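Search this site Search Go

The fault that only showed up in pairs

For most of the winter, Romana Šindelář kept a paper notebook beside the two-arm bench at Grivance. Each page had the time, the task, which arm stopped first and what the other one did next. By the end she had 29 entries, and 27 of them were boring.

"Boring is good," she says. "A dropped part is boring. The two that weren't boring are why we shut the bench down."

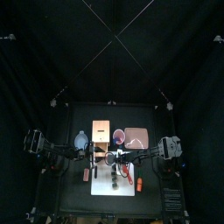
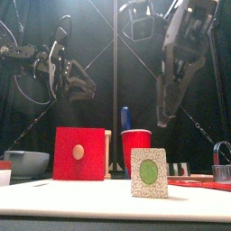
Two arms over the bench, with the black cloth behind.

Šindelář runs testing at Grivance, a small company that trains pairs of robot arms to handle household and office objects. The control software, which they call Jarkik, was written in-house by Pieter Van Rooij and Alžběta Doležal. All three agreed to talk about what happened, on the condition that I didn't make it sound more dramatic than it was. One person had a bruised hand. A gripper was bent. The bench was out of use until September.

The first incident came at ten past four in the afternoon. The arms were passing a small container from one side to the other. The left arm lost its signal for a moment and went into a protective stop, as it was designed to do. It held its position with the gripper closed. The right arm, which should have stopped as well, carried on with its half of the handover and pulled.

"It pulled quite politely," Van Rooij says. "There's a force limit on each arm and it stayed under the limit. The trouble is that the limit was set for one arm working on its own. If the other arm is holding the same object and has gone rigid, you've basically built a vise."

The container cracked and one finger of the left gripper bent outward. Doležal was at the keyboard and hit the emergency stop. They replaced the finger, looked at the log, and found a line saying that both arms had stopped together. They put the bench back to work the next morning.

I asked Šindelář whether that was a mistake.

"Yes," she says. "The log said one thing and the broken container said another. We believed the log. I signed the page."

The second time, the bench had been running well for days. Oľga Jurčo, a technician, saw that the left arm had stopped partway through a task. Its status on the screen was a stop, and the screen showed the same for the right arm. She reached in to take a cup out from between the grippers. The right arm finished its move and closed on the side of her hand.

"It was a squeeze and then it let go," Jurčo says. "It wasn't a bad injury. I had a purple mark for a while and I could still write. But I'd followed the procedure. I looked at the screen, it said both arms were stopped, and I put my hand in."

She had not pressed the emergency stop before reaching in, and the written procedure at the time didn't tell her to. It said to confirm on the screen that both arms were stopped. Bořivoj Šimek, who looks after safety for the building's tenants and had approved that wording, is blunt about it.

"A status on a screen is a message from the thing you're worried about," he says. "It's not a lock. I read that procedure twice and let it go through. I was thinking about the arms as two machines, each with its own stop, and each stop worked when I tested it."

Finding the cause took longer than anyone wanted. Each arm has its own controller, and a small program sits between them to pass messages. When one arm stopped, that program was supposed to tell the other. It did so, but it also marked both arms as stopped the moment it sent the message, without waiting for a reply. If the second controller was busy with a move already loaded in its queue, it finished the move first.

Doležal wrote that part. "I remember writing it," she says. "In the simulator the reply came back so fast that there was no difference between sending and receiving. I put in a comment that said 'check this later' and then later never came."

To reproduce the fault they took everything off the table, kept everyone behind a barrier and triggered stops on purpose, over and over, at different points in a handover. They ran 1,304 trials. The second arm kept moving in two of them.

"If I'd done a hundred and gone home, I would have told you it was fixed," Van Rooij says. "I nearly did. Romana wouldn't let me."

The repair has a software part and a wiring part. The program now waits for a reply from each controller before it reports a stop, and shows a plain "unknown" if the reply is late. Separately, a protective stop on either arm now cuts drive power to both through a hardwired relay supplied by Heinonen, a local electrical shop. That part doesn't depend on Jarkik at all. Šimek insisted on it.

There was a cost. With power cut to both arms, the brakes hold them wherever they are, and anything gripped between them stays gripped. Someone has to release the fingers by hand with a tool, after locking out the supply. It takes several minutes each time, and the bench gets less done in a day.

"People grumble," Jurčo says. "I grumble. I still do it."

Fuvard, a client that had been waiting on results from the bench, was told about the delay and the reason for it. Šindelář sent them copies of both notebook pages. They asked for the trial records too, and she sent those the same afternoon.

She has started a second notebook. The first page has the new procedure taped inside the cover, with Jurčo's changes in pen.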